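Teaching by joystick, part two

I spent my weekend teaching a robot to take a computer apart, a skill I picked up at thirteen with one screwdriver and no supervision. The robot has better posture. It also has me on the other end of the controls, so the advantage doesn't last.

The lesson is the hard drive. Grab it by the blue rail, set it upright in the gray printed holder, let go, try not to hit anything. By hand I can do this while eating toast. By remote I hold my breath like I'm defusing something.
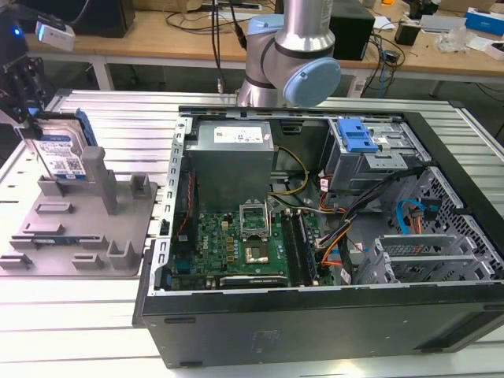
Old Dell board, Western Digital drive in its holder.

Sowmya Pisharody, who wrote the Saruvis control software and is therefore the person I complain to, wants 200 demonstrations. I have 60. She watched number 61 and asked if I was all right. I had wobbled for so long over the case that she tossed the take, on the grounds that the robot would learn wobbling. Fair. It copies everything, including the little pause where I scratch my nose.

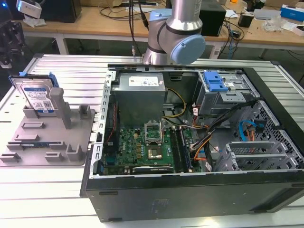

Page 4 of 5

My other habit is coming in crooked and fixing it at the last second. Prakash Joseph drives the arm straight down every time like a man parking a hearse, and his takes are lovely and all alike. Mine, I'm told, offer "variety." I have decided to hear that as praise.

The wrist camera is where I do most of my squinting now. From up there the fingers look enormous and the gap on either side of the blue plastic looks like plenty, right up until I move.

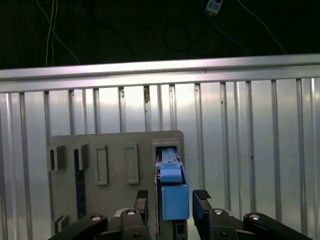
Fingers open, blue part between them.

I still have 140 to go. Prakash has offered to swap shifts in October, which I think was Sowmya's idea.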